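4. Setting up the hall sound and hearing loop

This section covers the Sadowski mixer, the Trotell loop amplifier and the two lectern microphones at Betville Church. Read section 3 (Power and keys) first. The wall speakers are wired permanently and need no setting up.

4.1 Before switching on

1. Unlock the vestry cabinet and fold both doors fully back. The amplifier vents are on the left side and must stay clear.
2. Check that all faders on the mixer are at the bottom of their travel.
3. Check that the loop amplifier is off. The switch is on the rear panel, below the fuse holder.
4. Fit fresh batteries in both radio microphones if the service is a funeral, a wedding or any other that may run beyond an hour.

CAUTION: Do not switch on the loop amplifier before the mixer. The surge passes straight to the loop and is painful to anyone wearing a hearing aid set to T.

4.2 Switching on

1. Switch on the wall socket marked SOUND.
2. Switch on the mixer and wait for the green lamp to stop flashing.
3. Switch on the loop amplifier.
4. Raise the master fader to the line marked with white tape.
5. Raise channel 1 (lectern) and have someone read a few verses at normal speaking volume.
6. Repeat for channel 2 (communion table) and channel 3 (radio microphone).

Note: Channel 4 is reserved for the organ pick-up. Leave it at zero unless the service is being recorded.

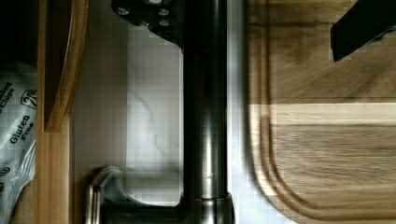 Spare microphones, leads and batteries for the Zevia radio set are kept in the hall, in a lidded box on the second shelf. Return each lead coiled and tied. The shelving is shared with the after-service refreshments, and a bag of gluten free chips can easily end up against the wooden upright where the box should go. Move food to another shelf before putting the box back, and do not stack anything on the lid. The aerials fold but they do not bend.

4.3 Adjusting for the congregation

A full church absorbs a good deal of sound. Levels set at an empty rehearsal on Saturday will be too low on the day.

1. Start with channel 1 at 56 on the fader scale.
2. If more than half the pews are occupied, raise it to 59.
3. If a howl begins, lower channel 3 first, then channel 1. Do not touch the master.
4. During hymns, lower all speech channels. Raise them again before the last verse ends.

Note: The tone controls are set and taped. The 2,000 Hz control in particular was turned down to suit the plaster ceiling, and speech becomes harsh if it is altered.

4.4 Checking the hearing loop

Carry out this check before every service, and again after any fault.

1. Take the loop tester from the hook inside the cabinet door.
2. Set channel 1 as in 4.3 and start the test recording.
3. Walk the centre aisle from front to back, holding the tester upright at seated head height.
4. The signal should be clear as far as row 16. Behind that row it falls away, and the two rear pews are outside the loop altogether.
5. Enter the result in the log, with initials.

CAUTION: Keep mobile phones off the amplifier casing. Interference is heard in the loop but not through the speakers, so the person at the desk will not notice it.

4.5 Relay to the hall

The relay lets helpers in the hall kitchen and parents with small children follow the service. It is switched separately.

1. Turn the relay knob on the mixer from OFF to HALL.
2. Go to the hall and set the volume on the wall control beside the door.
3. Ask for kettles and toasters to be left off during prayers and readings. The relay shares a ring main with the kitchen sockets and picks up a click from each appliance. 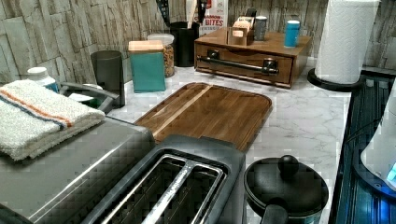
Fig. 4b. Hall kitchen worktop with toaster.

4. Turn the knob back to OFF before the closing voluntary.

Note: In December the relay is also used for the carol service overflow. Set the wall control two marks higher and open the folding screen.

4.6 Switching off

1. Lower all faders, then the master.
2. Switch off the loop amplifier and wait ten seconds.
3. Switch off the mixer, then the wall socket.
4. Remove batteries from the radio microphones. Leave used ones in the tin, not in the cabinet.
5. Lock the cabinet and return the key.

Faults should be written in the log and reported to Danuta Pawlak — do not open the amplifier casing or change a fuse. If the loop has failed, place the LOOP NOT WORKING card on the welcome table before the doors open.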